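Truvum 2 Estate: Owner's Manual
Section 6.4 Resetting the tyre pressure monitor
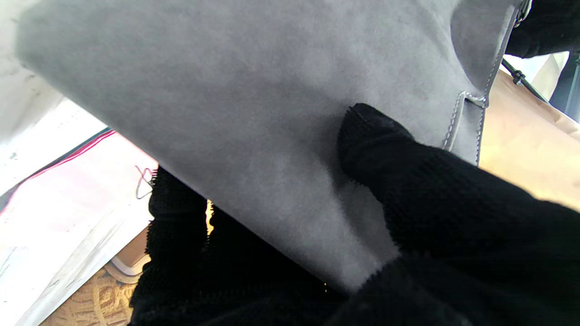
The monitor compares the rolling speed of each wheel with a stored reference. The reference must be stored again after any change of tyre, wheel or pressure setting. Cars fitted with the Caron towing pack use the higher rear pressure shown on the door pillar label.

Before you start
Check the tyres cold. The car must have stood for at least two hours, or been driven no more than 2 km at low speed.

1. Set all four tyres to the pressures on the label.
2. Refit the valve caps.
3. Switch on the ignition. Do not start the engine.
4. Press MENU until VEHICLE is shown, then select TYRES.
5. Select STORE and hold OK until the amber lamp flashes twice.
6. Start the engine and drive normally. Learning is complete when the lamp goes out.

Note: Learning pauses below walking pace and in reverse. It resumes without any action by the driver.

Note: If the lamp stays on after 166 km of driving, repeat steps 3 to 6. If it comes on again, fault code 985 will be held in the memory and the car should be taken to a Limport dealer.

CAUTION
Do not store a reference with the space-saver wheel fitted. The system will accept the setting but will give false warnings once the full-size wheel is back on the car.

CAUTION
The monitor may not detect an equal loss of pressure in all four tyres. Check pressures by hand once a month and before any trip of more than 200 km.

Winter wheels
Steel wheels supplied under the Stostness option do not need a separate setting. Store the reference after each seasonal change and tighten the wheel bolts as described in Section 6.6.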